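Zammont Countertop Dehydrator
Section 4: First Use and Drying Fruit

Before the first batch, run the dryer empty for 30 minutes with the lid on and a window open. A slight smell is normal during this run. Unplug the unit, let it cool, and wipe the trays with a damp cloth.

4.1 Choosing and preparing fruit

1. Pick ripe, firm fruit. Bruised spots dry dark and should be cut out.
2. Wash the fruit in cold water and pat it dry with a towel.
3. Peel it if you like. Apple skin turns chewy, and orange peel stays bitter.
4. Remove cores, pits and seeds.
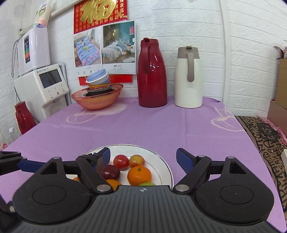
Fig. 4-1. Plate set out on the table.

5. Cut even slices, no thicker than a pencil. Thick and thin slices on one tray will finish hours apart.
6. Soak apple slices for five minutes in water with a little lemon juice to slow browning. Drain well.

CAUTION: Do not put dripping fruit on the trays. Liquid that runs into the base can damage the fan.

4.2 Loading the trays

1. Lay slices in a single layer with a small gap between them.
2. Keep the center hole of each tray clear.
3. Stack the trays with the fullest one at the bottom. Do not load more than 504 grams per tray.
4. Put the lid on and check that it sits flat.

Note: Strong-smelling foods such as onion should be dried in a separate batch. 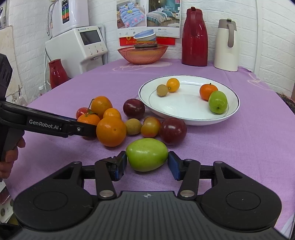

4.3 SETTING TIME AND TEMPERATURE

1. Plug the unit into a grounded outlet.
2. Press TEMP until the display shows 132 °F. This suits most sliced fruit.
3. Press TIME and set eight hours for apples or ten for orange slices.
4. Press START. The fan comes on first and the heater follows a few seconds later.
5. Halfway through, press PAUSE and swap the top and bottom trays.

Times depend on the weather and the size of the load. On humid days, add an hour and check again.

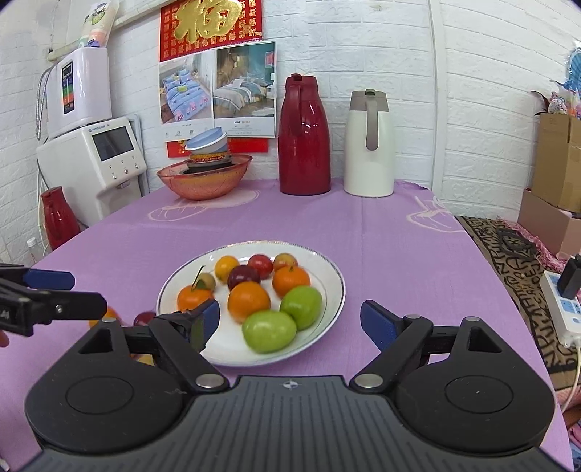 Donal Mac Suibhne wrote to us after the last edition that eight hours left his apples leathery in the middle, and that he gets better results by setting nine and taking the outer slices off early. Either method is fine. Opening the lid for a moment does no harm.

4.4 Checking and storing

1. Take one slice from each tray and let it cool before testing. Warm fruit always feels softer than it is.
2. Tear the slice in half. No beads of moisture should show along the tear.
3. Let the whole batch cool for an hour with the lid off.
4. Fill glass jars two-thirds full and close them.
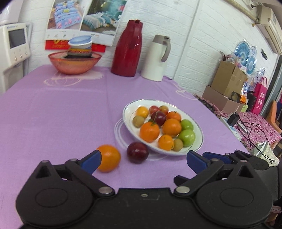
5. Shake the jars once a day for a week. If droplets form on the glass, return the fruit to the dryer for two hours.
6. Label each jar and keep it in a dark cupboard.

CAUTION: Throw away any fruit that shows mold, along with everything else in the same jar.

For cleaning the base and replacing the fan filter (part 76), see Section 5.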